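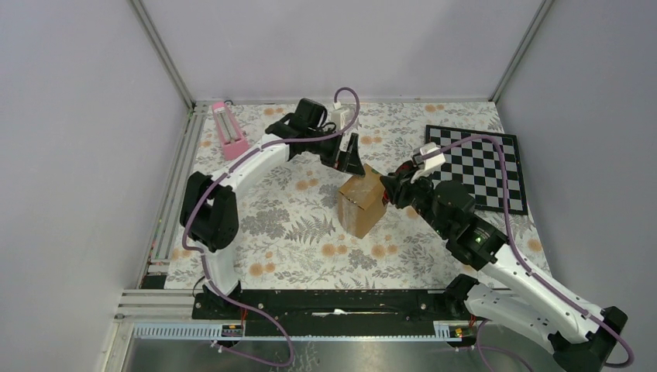
2019년 12월 5일

지난 호에 Aviton 광고 전단을 끼워 보냈더니 답장이 꽤 왔습니다. 대부분 같은 질문입니다. 기타에 진동기를 붙여 두면 정말 소리가 익느냐, Rillside에서는 그걸 권하는 거냐. 우선 두 번째 질문부터 답하겠습니다. 권하지 않습니다. 전단은 광고비를 받고 넣었고, 광고비는 연습실 난방비로 들어갔습니다. 전단을 넣는 것과 제가 그 말을 믿는 것은 별개의 일인데 구분이 잘 안 되게 끼워 넣은 점은 제 잘못입니다. 다음부터는 광고라고 크게 찍겠습니다.

첫 번째 질문은 조금 길어집니다.

## "길들이기" 서비스가 파는 것

모르는 분들을 위해 적자면, Aviton은 어쿠스틱 기타의 울림구멍이나 브리지 쪽에 작은 진동 장치를 달고 오랫동안 흔들어 주는 유료 서비스입니다. 기타를 맡기면 250시간을 흔들어서 돌려줍니다. 새 기타의 상판이 뻣뻣하니, 사람이 몇 년 동안 쳐야 풀릴 것을 미리 풀어 준다는 설명입니다. 전단에는 "저음이 열리고 배음이 피어난다"고 되어 있습니다. 열린다, 피어난다, 깨어난다. 기타 쪽 광고 문구에 나오는 동사는 대체로 이런 식이고, 저는 이런 동사를 볼 때마다 지갑을 주머니 깊숙이 넣습니다.

오래 친 기타가 새 기타보다 좋게 들린다는 경험은 저도 있습니다. 제 Cornby도 처음 샀을 때보다 지금이 마음에 듭니다. 하지만 그 사이에 줄을 셀 수 없이 갈았고, 너트를 새로 깎았고, 프렛을 한 번 손봤고, 집을 옮겼고, 무엇보다 제가 그 기타 치는 법을 알게 됐습니다. 어느 줄을 세게 튕기면 지저분해지는지, 오른손을 어디에 두면 좋은지 몸이 압니다. 이 가운데 나무가 변한 몫이 얼마인지는 모르겠습니다. 안다고 하는 사람을 만나면 어떻게 알았는지 물어보는데, 지금까지 들은 대답은 "들으면 안다"였습니다.

## 그래서 해 봤습니다

Cengiz Dursun 씨가 교실용으로 사 둔 Cornby 두 대가 있었습니다. 같은 모델이고 같은 날 들어온 새 기타입니다. 3월에 그중 하나를 Aviton에 보내고 하나는 케이스에 넣어 두었습니다. 비용은 Cengiz 씨와 제가 반씩 냈습니다. 업체 쪽에 시험한다는 말은 하지 않았고 보통 손님으로 맡겼습니다.

돌아온 기타를 꺼내 처음 쳐 봤을 때는 좋았습니다. 확실히 좋았다고 그날 수첩에 적어 두기까지 했습니다. 그런데 수첩을 덮고 보니 줄이 바뀌어 있었습니다. 보낼 때는 공장에서 달려 나온 줄이었고, 돌아올 때는 반짝거리는 새 줄이었습니다. 영수증을 다시 읽어 보니 맨 아래에 "서비스 줄 교체 포함"이라고 작게 쓰여 있더군요. 친절한 서비스입니다. 다만 새 줄을 갈면 어떤 기타든 그날은 좋은 기타입니다. 이걸 모르는 기타 가게는 없을 것입니다.

그래서 양쪽 다 줄을 벗기고 Lambrakis 라이트 게이지를 새로 끼웠습니다. 줄 높이도 맞췄습니다. 돌아온 쪽이 조금 낮게 조정되어 있었는데 이건 영수증에도 없었습니다. 그리고 습도를 맞추려고 연습실 안쪽 방에 같이 걸어 두고 며칠을 기다렸습니다.

연주는 Hoi-yan Wu 씨가 맡았습니다. 칸막이 뒤에서 같은 곡의 같은 대목을 두 기타로 번갈아 쳤고, 순서는 Pin-yu Kan 씨가 동전을 던져 정했습니다. 듣는 사람은 8명. 기타 선생, 합주반 회원, 그리고 기타를 전혀 안 치는 분도 섞여 있었습니다. 종이에 어느 쪽이 "길들인" 기타인지 쓰게 했습니다.

맞힌 사람은 2명이었습니다.

찍어서 맞히는 것보다도 못한 결과인데, 그렇다고 "진동을 주면 소리가 나빠진다"고 말할 생각은 없습니다. 사람이 이 정도 모이면 어쩌다 이렇게 나올 수 있습니다. 반대로 여섯 명이 맞혔더라도 저는 같은 말을 했어야 하고, 솔직히 그랬을지는 자신이 없습니다. 사람은 자기 의심이 맞았을 때는 표본 크기를 잘 따지지 않습니다.

## 반론도 싣습니다

Wai-kit Kwan 씨가 긴 편지를 보내 주셨습니다. 요지를 옮깁니다.

> 칸막이 너머로 듣는 사람은 몰라도 치는 사람은 안다. 배에 닿는 울림, 손끝에 오는 반응이 다르다. 듣는 시험만 하고 결론을 내는 것은 절반만 본 것이다. 게다가 교실용 Cornby는 합판 옆판에 두꺼운 도장을 한 보급형이다. 좋은 기타로 해야 차이가 난다.

앞의 말은 일리가 있다고 생각합니다. 실제로 Hoi-yan 씨에게 어느 쪽이 어느 쪽인지 알려 주지 않고 물었더니 한쪽이 "조금 편하다"고 했습니다. 그런데 편하다고 고른 쪽은 케이스에 있던 기타였습니다. 넥 모양이 미세하게 다른 것 같다고 합니다. 같은 모델이라도 기타는 한 대 한 대 다르고, 이것이 이런 시험의 제일 큰 구멍이기도 합니다. 제대로 하려면 보내기 전에 두 대를 똑같은 방식으로 녹음해 두었어야 합니다. 안 했습니다. Cengiz 씨가 하자고 했는데 제가 귀찮아했습니다.

뒤의 말에는 동의하기 어렵습니다. 전단 어디에도 비싼 기타에만 효과가 있다는 말은 없습니다. 보급형 기타도 같은 돈을 받고 맡아 주었습니다. 효과가 안 보일 때마다 기타가 싸서, 줄이 달라서, 방이 나빠서, 귀가 덜 열려서라는 설명이 따라온다면 어떤 결과가 나와야 효과가 없다고 할 수 있는지 그것부터 정해 주셨으면 합니다. Wai-kit 씨는 본인 기타를 내놓을 수 있다고 하셨고, 그 제안은 고맙게 받았습니다. 다만 그 기타는 한 대뿐이라 비교할 짝이 없어서 방법을 궁리하는 중입니다.

Nadja Kofler 씨의 의견은 짧았습니다. 그 돈이면 레슨을 받겠다는 것입니다. Nadja 씨가 레슨을 파는 분이라는 점은 감안하고 읽어 주세요. 그래도 저는 이쪽에 마음이 갑니다.

## 돈을 쓰기 전에

서비스를 받지 말라고 말릴 권리는 저에게 없습니다. 받고 나서 기타를 더 자주 꺼내게 됐다는 분도 있고, 그건 그것대로 남는 장사일 수 있습니다. 혹시 맡기실 분은 다음 정도는 챙기시기 바랍니다.

- 맡기기 전에 새 줄을 끼우고 녹음해 두세요. 휴대전화 녹음이라도 괜찮고, 놓는 자리만 바닥에 테이프로 표시해 두면 됩니다.
- 줄 높이를 자로 재서 적어 두세요.
- 줄을 갈지 말고 돌려 달라고 하세요. 저희가 나중에 전화로 물으니 그렇게도 해 준다고 했습니다.
- 환불 조건을 서면으로 받으세요. 전단의 "만족 보장"은 불만족일 때 한 번 더 흔들어 준다는 뜻이었습니다.

마지막 항목은 제가 약관을 두 번 읽고도 믿기지 않아 Cengiz 씨에게 읽어 보라고 한 부분입니다. 효과가 없으면 돈을 돌려주는 것이 보장이라고 알고 살았는데, 이 업계는 다른가 봅니다.

기타를 덜 쓴 채로 오래 넣어 두었는데 소리가 답답하다는 분들께는 늘 같은 것을 먼저 권합니다. 줄을 가세요. 그다음 케이스 안 습도를 보세요. 난방을 트는 계절에는 방이 사막이 되고, 상판이 꺼지거나 프렛 끝이 튀어나오는 일은 대개 이맘때 생깁니다. 습도계는 싸고, 가습 팩도 커피 몇 잔 값입니다. 물론 가습 팩 회사들도 "나무가 숨을 쉰다"고 포장지에 써 놓았더군요. 나무는 이미 베어진 지 오래라 숨을 쉬지 않습니다. 수분이 드나들 뿐입니다.

문제의 두 기타는 안쪽 방 벽에 그대로 걸려 있습니다. 헤드 뒤에 번호표만 붙여 두었고, 어느 번호가 Aviton에 다녀왔는지는 저와 Pin-yu 씨만 압니다. 연습하러 오신 김에 쳐 보시고 생각하는 쪽 번호를 접수대 옆 상자에 넣어 주세요. 이름도 같이 적어 주시면 다음 호에 결과를 실을 때 맞힌 분을 알려 드리겠습니다. 헤드에 귀를 대고 있는 분이 벌써 계셨는데, 그건 튜닝이나 확인될 겁니다. 줄은 제가 같은 날 같이 갈아 둘 테니 혼자 갈지 말아 주세요.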